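Jollside Guest Rooms — house meeting
January 16, 2025
Minutes taken by Ans Cuypers

1. Last minutes
Approved. The point about the hallway lamp was carried over again, for the third meeting running.

2. Bedding
The Drelar rep has offered us new fitted sheets at 851 for the full set. Ans asked what was wrong with the ones we have. The answer was that they wrinkle. Ans said every sheet wrinkles, and that the sample Drelar sent in the fall wrinkled too once it was on a mattress. Aerts quoted 528 for a similar set but would not say what the fabric was. No order until one of them sends a sample we can wash more than 17 times.

3. Back bedroom
There was a proposal to call this room finished and open it for bookings. Ans did not agree. The gray sheet is on and the white cubby shelves are up along the wall, but two cardboard boxes are still stacked up by the headboard, next to the wardrobe. We were told in the last round that boxes would be gone from all the rooms. A wooden hanger is lying on the green plaid pillow, with a wardrobe standing a few steps away. If hangers go in wardrobes, as the room list says, then the list is either not being read or not being believed.

It was suggested that guests don't care about such things. Ans asked for one piece of evidence and got none. The room stays off the booking page for now. 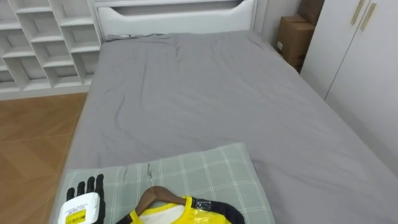
4. Room list
The list now has 33 points. Ans doubts that a longer list makes a tidier room and wants it cut to one page. The others felt it should be tried as it is until February. Agreed, with Ans's objection noted — she asked for that in writing.

5. Ginosport weekend
Ginosport wants all the rooms for its club weekend and is asking for a discount. They promised a second booking last year as well, and we are still waiting for it. Full price, deposit up front.

6. Any other business
The hallway lamp. Ans will buy a bulb.

Next meeting in February, date to be set.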